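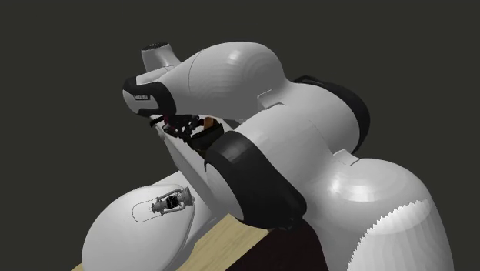

Bremilham Stock Talk > Junior Showing > First heifer for a ten year old, how much is too much?

heiferma_jo
OK folks, I need some opinions from people who've been through this. My daughter turned ten in September and has her heart set on showing a heifer at the county fair next year. We run commercial cows, black baldies mostly, and I've never shown anything in my life except for one very bad market lamb in about fourth grade. My husband thinks we should just halter break one of our own and let her go in the commercial class. Daughter wants a registered Hereford (of course) and has her eye on one from the Gebreyes spring sale. They've got her priced at 2,658 dollars and I about swallowed my gum.

She's a nice calf. Long, level, quiet when we walked up on her. But she weaned off a big cow and I worry she'll be too much animal by the time the fair rolls around. My kid weighs 70 pounds soaking wet with her boots on.

So, is that price crazy? And would you start a kid that size on a calf that's going to be twelve hundred pounds by show day?

oldgatepost
Price isn't crazy. Price isn't cheap either. What's she out of? Gebreyes has two or three cow families I'd write a check for and a couple I'd walk past.

Size doesn't bother me. Temper bothers me. I've seen a kid no bigger than yours lead an animal three times what she could hold, and I've seen a grown man get dragged through the wash rack by a five weight steer. Go back and see her a second time, at feeding, when she's not expecting company.

rubyfarm2
I'm going to disagree with gatepost a little. Size DOES matter when a ten year old gets stepped on. My oldest started on a bred-and-owned heifer that was born late, so she was in a younger class and a lot smaller, and it made all the difference in his confidence. He could reach over her back to brush her! He didn't win a thing and he had the best summer of his life.

Also please don't spend that kind of money the first year. Half of them quit by August when they find out about rinsing every morning.

heiferma_jo
Gatepost, she goes back to the Killberg cows on the bottom side. Don't know much about the top. I'll dig out the paper when I get home.

Ruby, that's pretty much word for word what my husband said, so now I have to hear about it at supper.

Tdk_herefords
Killberg cows milk and they last. I've got one here that's still working and she's older than my truck. If the calf is half as good on her feet as those cows, you aren't buying a show heifer, you're buying a cow that happens to go to the fair first. Spread the money over ten calves and it looks a lot different.

rubyfarm2
If she breeds. If she doesn't get foot rot or founder from being stuffed with show feed. I've had the expensive one come up open and the free one raise me calves till she was fourteen.

oldgatepost
Everybody's had that happen. It isn't a reason to buy poor cattle.

rubyfarm2
I didn't say poor cattle, I said don't bet the grocery money on a fifth grader's hobby.

oldgatepost
Fair enough. I've been married long enough to know when to go check water.

clippers_and_coffee
Can I ask what she's going to do for a second one? I always tell people to buy 2. Doesn't have to be another show heifer, a bucket calf or a plain old steer is fine, but one calf by itself in a pen will bawl all night and walk the fence until you want to move to town. We learned this the hard way. Our neighbor learned it too, and he let us know.

heiferma_jo
Oh, we've got plenty of company for her here, I could put one of our replacements in the pen. Good point on the bawling though, the pen is right under my bedroom window.

What do you all do on feed? The fellow at Gruteser sold me on their grower ration when I stopped in for mineral, but it seems hot to me for a heifer. I don't want her fat.

Tdk_herefords
Too hot, I'd say, unless you cut it with oats. I feed oats, a little cracked corn, beet pulp when I can get it, and good grass hay in front of them all day. Heifers should look like they could go home and have a calf. Judges around here have gotten a lot better about that than they used to be.

clippers_and_coffee
I've used the Gruteser grower for years and never had one get sloppy on it. You just don't feed it by the shovel. Weigh your coffee can! A can of oats and a can of pellets aren't the same thing at all.

Tdk_herefords
We'll agree to disagree on that one. I don't like pellets for a heifer, period.

o_shevchuk
Hi Jo, I do the junior beef clinic over at Bremilham, so I'll put in my bit. Please bring your daughter even if you haven't bought anything yet. We keep a few broke heifers there for the kids to practice leading and setting up, and it's a cheap way to find out whether she likes it after the new wears off. Next one is 1999-02-19, in the sale barn – use the back door, the front one sticks.

On the size thing, I lean toward Ruby. A later calf is easier on a small kid and easier on her mother's nerves. But if your daughter has already picked one out, that counts for a lot, too. They work harder for the one they picked.

Couple of other things. Make sure the transfer gets done in the junior's name before your fair's ownership date. We've had kids in tears at check-in over a paper sitting on somebody's kitchen counter. And read the tattoo yourself, both ears, before you load her. I've seen a calf tattooed 241 that was 214 on the certificate, and it took half the summer to straighten out.

Oleksandra Shevchuk

heiferma_jo
Thank you Oleksandra, that's exactly the kind of thing I wouldn't have thought to check. We'll be there for the clinic. Is it OK to bring the little brother? He's seven and he'll mostly want to climb on the gates.

o_shevchuk
Sure, bring him. There's always a show stick for the little ones and an old cow who puts up with it.

oldgatepost
Jo, whatever you buy, tie her up every day and don't let the kid lead her out of the pen till she's given up on the rope. Use a good cotton rope halter and a stout post. I tie mine high for an hour or so, stay close by, then lead them to water so they figure out you're the one who takes them someplace good. Skip the donkey. Somebody's going to tell you to use a donkey.

Tdk_herefords
I was going to tell her to use a donkey.

clippers_and_coffee
We have a donkey and I love him but he taught our heifers nothing except how to get into the feed room.

heiferma_jo
Update! Went back at feeding like gatepost said. She came right up to the bunk, got pushed off by a bigger calf, and just walked around to the other side and went on eating. Didn't blow or paw or anything. My daughter scratched her tailhead for ten minutes. Husband was quiet the whole way home and then asked what a blower costs, so I think I know where this is going.

They did offer us a younger half sister for less money, and she'd be in a later class. Smaller, a little plainer in the front end, a bit more white on her than I like. Now I can't decide and my daughter isn't speaking to me for even looking at her.

rubyfarm2
Half sister!! Take the half sister!

Tdk_herefords
What's her udder side look like? Did you see the mother?

heiferma_jo
Saw the mother from the truck. Looked good but I want to see her up close. I'll go back once the mud dries up some and report in.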